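The Year I Stopped Buying Greeting Cards

Sep 5, 2022

I used to spend a shocking amount of money on birthday cards. You know the kind I mean, folded in half with a watercolor fox on the front and blank inside, which sounds classy until you're sitting in the car outside the party with a pen that won't write, trying to come up with something better than "Hope it's a good one!" I'd buy them in the checkout line, at the pharmacy, at the museum gift shop. I had a drawer of them. I had, I am sorry to say, a second drawer.

Then one December I sat down to do the holiday cards and added up what the boxed sets and the stamps were going to run me, and I got so grumpy about it that I ordered a pound of lead type off the internet instead. This did not save me any money. I want to get that out of the way early, in case anybody is reading this for the budgeting tips.

What I'd gotten myself into was letterpress, the old way of printing where raised letters get inked and squashed into paper. If you've ever run your thumb over a fancy wedding invitation and felt the words sitting down in the page, that's it. (Old-time printers would be horrified by that dent, by the way. They wanted the type to just kiss the paper. The deep bite is something we modern people decided we liked, and I like it a lot.)

My first press was a tabletop model the size of a toaster oven, which I bought from a retired sign shop in Graslow, two hours north of me. It weighed as much as a ten-year-old. I know this because I carried it down a flight of stairs with my arms wrapped around it and my chin on the ink plate, making the exact noises I used to make carrying a sleeping kid in from the car. It came with a cigar box of loose parts, a can of something that had once been black ink, and no instructions at all.

I spent the first month printing gray smudges. Too much ink, then not enough, then the right amount of ink on crooked type. I'd set HAPPY BIRTHDAY and pull a print and find I'd made YADHTRIB YPPAH, and you have no idea how long a person can stare at that before the problem comes clear. Type is backward. You set it upside down and left to right, and after a while your brain gives up fighting and just reads that way. I now catch myself mixing up p's and d's on cereal boxes.

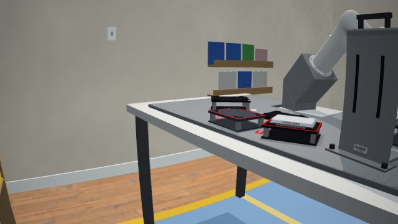
Along in there I learned about spacing, and spacing is where I fell in love. When you type on a computer the gaps between words take care of themselves. In metal, every gap is a thing you pick up with your fingers. There are fat spaces and thin spaces, and there are brass slivers and copper slivers, thinner than a fingernail, that you slide between two letters that look wrong next to each other. A capital A beside a capital V will break your heart. I once spent a whole evening on the word AVOCADO (it was for a friend's housewarming, don't ask) and went to bed happier than I'd been in weeks.

I think that's the part I try and fail to explain at dinner. People assume I do this for the cards. The cards are nice! But mostly I like having a job where the trouble is small and sits right there in front of you. My regular work is scheduling for a dental group, and the trouble there lives in eleven different inboxes and is always somebody's feelings. With type, if a letter is too low, you stick a scrap of tissue paper behind it. Then it isn't too low anymore.

Anyway, once I could print a straight line I got greedy, and I drove out to Vurnmont for the printers' fair.

If you haven't been to a printers' fair, picture a church rummage sale crossed with a hardware store, in a fairground building with bad coffee. Half the people there are older than my parents and have forearms like rope. The other half are in their twenties with very good haircuts. Everybody gets along beautifully, because everybody wants to show you their thing. A man I'd never met pulled a wooden ampersand out of his jacket pocket, let me hold it, and put it back. That was our entire conversation. I think about that ampersand a lot.

I went in with a list, and the list said rollers. I came out with rollers, and also a case of a typeface called Sydorenko that I'd never heard of and could not leave behind. It's a funny, slightly bowlegged thing with a lowercase g that looks like it's about to sit down. The seller told me it had been cut for a small newspaper and hardly used after. I have no way of checking that and I've decided to believe it. There were 386 pieces in the case, which sounds like plenty until you learn that only nine of them are the letter e.

Nine e's! Try writing a birthday greeting with nine e's. You can do it, but you turn into a strange kind of poet. "Happy birthday to a grand old pal" has none, if you need it. "Many happy returns" costs you one. Anything with "seventeenth" or "sweetheart" has to be planned like a road trip. I've skipped a perfectly good "believe" more than once and used "trust" in its place, and I think my cards have gotten less mushy as a result, which my brother tells me is an improvement.

The other thing I brought home was paper, and paper is the second half of the madness. I had no idea. Cheap card stock is made of wood pulp and it's stiff, so the type just sort of scratches at it. Cotton paper is soft and thick and takes the letter like a pillow takes your head. The mill ends I like best come from a little outfit called Flundik, sold by weight, all odd sizes, with feathery edges where the sheet was torn down. You can't order a color. You get whatever they had left on the cutter, so one season all my cards were the shade of oatmeal and the next they were a kind of foggy green that made everyone ask if I'd changed something about my hair. 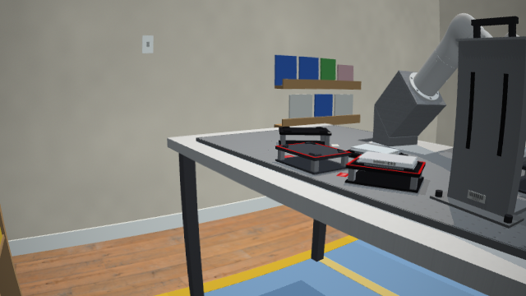
By that spring I had rules. I only print what I can finish in one night. I clean up before bed, every time, after the morning I came down to rollers with a skin on them like old pudding. And I don't take orders. That last one I learned the hard way.

A coworker of mine was getting married and asked, very sweetly, if I'd do the invitations. How many, I said, imagining a little backyard thing. She needed 500, counting the reply cards. I said sure! I said it with my whole chest. My press takes one sheet at a time, by hand, and you have to pull the lever for each one, and if you want two colors you get to do the entire thing over again after the first color dries. She wanted two colors.

I will spare you most of those weeks. I printed before work and after supper. There was paper drying on the bed in the spare room, on top of the piano, and in a row down the hallway where the dog had to be taught to walk around it. I got a lump on my palm from the lever. Somewhere in the second color I noticed that I'd set the reply date as the 30 of the month with no "th" after it, and I sat down on the floor and seriously considered telling her that was how they did it in Europe. Then I got up and fixed it, and reprinted the ones I'd already done, and ate a sleeve of crackers for dinner.

They were beautiful, though! I'll say it myself. Navy and a warm brick red on thick cream stock, and when I handed over the box she lifted one out and did the thing, the thumb thing, running it slowly across the names. She cried a little and so did I, from tiredness as much as anything. And then I went home and didn't touch the press for the rest of the summer.

I worried I'd wrecked it for myself. I've done that before, with bread and with running, where I take something I like and make it bigger and bigger until it's just another chore with special equipment. The press sat under its pillowcase and I'd walk past it feeling guilty, the way you do about a friend you haven't called back.

What got me going again was a jar of pickles. My neighbor two doors down makes dills, really good ones with too much garlic, and she'd been labeling them with masking tape. I thought, well, that's one word. So I set PICKLES in the bowlegged type (one e, very affordable) and ran off 28 labels on foggy green scraps. It took me an hour and a half with the radio on. I left them on her porch in an envelope and by the weekend I had a jar back with the label on it, a tiny bit crooked, looking like something from a country store in a movie.

So that's what I do now, mostly. Little stuff. Bookplates, jam labels, a sign for somebody's chicken coop, and yes, birthday cards, one at a time for people I know. I've been at it long enough to have opinions about rags. I'll talk your ear off about rags if you let me (old flannel sheets, cut small, and never the fleecy kind, which shed all over the ink and leave every letter wearing a sweater).

If you're thinking of trying it, please do, and please don't start with a press. Get a few big wooden letters and an ink pad, put your paper face down on top, and rub the back with a spoon. That's printing. That's all it ever was. Do it at the kitchen table after the dishes are put away. If you hate it, you're out the price of a few letters and you've got a nice paperweight. If you don't hate it, somebody will sell you a toaster-oven-sized hunk of iron before the year's over, and you'd better bring a friend for the stairs.

I still have the fox cards, by the way, both drawers of them. I cut them up for makeready, the scraps you stick behind the type to even it out. Right now there's a watercolor ear tucked in behind the H in HAPPY, and it's holding up fine.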